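Brumetport Sports Heritage Project
Progress report to the Dantas Fund, second period
23 September 2019

Sorry this is a bit rushed, the display opening ate most of the month. Main points first, then the detail by strand.

Where we are

Display at Tikley leisure center is open. Oral history recordings behind schedule. School visits done and paid for. Website half built. Spend is under budget on everything except printing.

Display

Opened in August as planned. Covers the rowing club, the Clostby women's soccer side and the old cycling league. The boxing section was meant to be in as well but the panels came back from the printer with the wrong dates on two of them, so we held it. Reprint is ordered. Printer is taking half the cost, we're taking the other half from contingency. OK with you we hope, it was agreed by phone with your office but we never got it in writing.

Feedback cards are mostly good. People want more on the 1950s and larger type on the labels. Larger type we can do. The 1950s depends on what comes in, we have very little from before the new stadium was built.
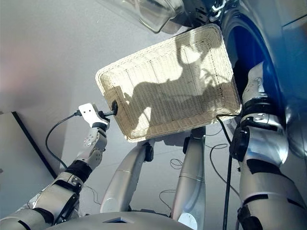
Leisure center has asked to keep the display until the new year. We said yes in principle. Means the cases won't be free for the Clostby library showing, so that either moves back or we borrow cases from the museum service. Waiting to hear. Will let you know as soon as we do.

Oral history

Target was 20 interviews by now. We have 14 recorded, of which most are transcribed. Reasons are dull: one recorder failed, several people moved their dates over the summer, and the quiet room at Clostby was double booked more than once. We have swapped to the upstairs office at the rowing club, a lot better for sound apart from the seagulls.

The cycling interviews are the strongest so far. Good stuff on the coast road races and how riders got to them (mostly by bike, with the racing wheels strapped on). Two families have also offered scrapbooks for scanning. Consent forms are signed for everything recorded, copies in the shared folder.

Would like to move the deadline for the remaining interviews to the end of the next period. No extra money needed for this.

Kit and clothing

Call for old team clothing went out through the clubs and the local paper. Response better than expected, mainly soccer and cycling, not much rowing. Each item gets a number, a short condition note and a line on who wore it and when, if the family knows. Often they dont. Older wool items are being kept apart from the synthetics and nothing goes on display until it's been checked for moth.
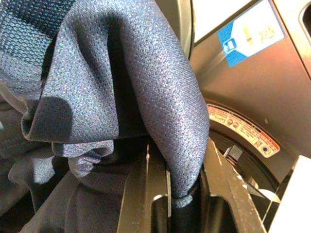 Gray-blue mesh fabric, with a darker navy knit band above.

Acid-free boxes have arrived, tissue hasn't. Supplier says it's on its way. We still need a proper answer on long term storage, the cupboard at Tikley is fine for now but it's on an outside wall.

Schools

All 4 visits delivered. Teachers asked for a worksheet version they can run themselves, so we are writing one. Should be ready to send with the next report.

Money

Contingency stood at 2000 dollars at the start of the period. The reprint comes out of that, invoice to follow. Travel is well under. We'd like to shift the travel underspend into transcription, please confirm if that needs a form.

Needed from you

Written OK on the reprint cost.
Yes or no on the interview deadline.
The new logo file, the one we have prints blurry.

Next report will have the full spend table, aplogies it isn't attached to this one.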